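Papering a three-sided work bay: notes as a thread
Monday, February 3, 2025

1/ The bay is finished, so I'm putting down what I did while I still remember it. Three walls papered, open at the front, a mottled olive and beige surface to work on. 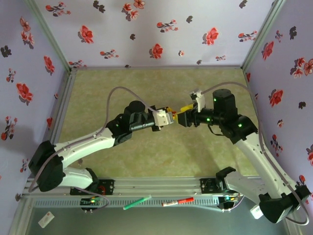 2/ I started on it in October, then left it alone until after Christmas. Most of the time went on choosing and waiting. The papering itself was a weekend and a couple of evenings.

3/ Before this the walls were bare board with old tape marks. I had meant to paint them. Two coats went on a test piece and the joins still showed, so I gave up on paint and looked at paper.

4/ Measurements first. The walls are 900 mm high. The side walls are 81 cm deep. I measured each wall at both ends and they did not quite agree, so I cut everything to the larger figure and trimmed later.

5/ Paper came from Ruotsalainen in Clondton. They keep a bin of part rolls by the door. Part rolls are fine for a job this size as long as the whole lot comes off one roll. I bought two that looked the same in the shop and they were different shades at home. Took one back.

6/ I ended up with a Redetti one. It was a discontinued line at £17, which suited me. The full-price ones I liked better all had a large repeat, and with walls this short you lose a lot of paper lining up a large repeat.

7/ Paste is Zisier ready-mixed. It goes on thick. The tub says leave it a few minutes before hanging, and I didn't on the first piece. That piece bubbled and had to come off again.

8/ Prep, in the order I did it. Old tape off with a scraper. Filler in the screw holes. Light sand. Wipe down. A thin coat of watered-down paste over the bare board and left overnight. If you skip that last one the board drinks the paste and the edges lift.

9/ Back wall first, then the sides. I took the back piece round each corner by a finger's width and brought the side pieces over the top of it. If a corner opens up later you see paper behind it and no board.

10/ Somebody will ask about doing it in one long strip. I tried it with lining paper as a practice run. It creased in both corners. Three pieces is easier.

11/ Trimming. New blade for every wall. I know people say this about everything, but pasted paper tears on a dull blade and there is no hiding it. A pack of blades is cheaper than another roll.

12/ I left the bottom edge long and trimmed it last, once the worktop covering was in. That way the paper meets the covering properly and you don't need a strip of beading along the back.

13/ On to the surface. I went through a few before this one. Plain white was first. It showed every mark, and under a lamp it was tiring to look at after an hour.

14/ Then a dark grey. Better on the eyes, but dust shows on it straight away, and so does every crumb of rubber or pencil. I was wiping it down several times a day.

15/ The olive and beige has a faint marbled pattern. It's a bit like the kitchen floor at my gran's. I wasn't sure about it next to wallpaper and I've got used to it. Ordinary dust more or less vanishes on it. I still wipe it — I just don't feel I have to.

16/ Colour was the other thing. The small pieces that get handled in there are yellow, orangey yellow and red. Those stand out against a dull green. On my sample of beige on its own the yellow ones were harder to pick out.

17/ There is a small dark mark on the surface, towards the front on the left. I've decided to leave it. Scrubbing a patterned surface usually gives you a pale patch that looks worse than the mark did.

18/ Shadows. You get soft ones on the right-hand side and I've stopped trying to get rid of them. I moved a lamp about for a whole evening and the shadow only went somewhere else. A second lamp gave me two.

19/ What it cost, as I was asked for this last time I posted about a room. £17 for the paper. £23 for the covering, which was an offcut. I already had the paste, filler and blades in the cupboard. If you had to buy those as well it would be a fair bit more.

20/ Things I'd do differently. Buy the covering before the paper. I chose the walls first and then spent weeks trying to find a surface to sit next to them. The surface is the part you look at all day.

21/ I'd also take samples home and leave them under the lamp for an evening. The shop in Clondton is lit very blue at the back, and greens come out nothing like themselves. My first choice of covering looked like sage in there and like mud on the bench.

22/ Pencil your cut lines on the back of the paper, never biro. Biro comes through once the paste gets at it. I found this out on a practice piece, luckily.

23/ Reply to a couple of questions. Yes, you could use sticky-backed vinyl on the walls. I find it hard to reposition and it traps air. Paper and paste lets you slide the piece about until it's straight.

24/ And no, I didn't paper the outside. The outside is still board. I might paint it when the weather is warm enough to have the door open, or I might not bother.

25/ Leftover paper is rolled up on top of the cupboard with the batch number written on the end. Enough for one side wall if I damage one. If anyone near Clondton wants the half tub of Zisier, the lid is on tight and it should keep until spring — message me and I'll leave it on the step.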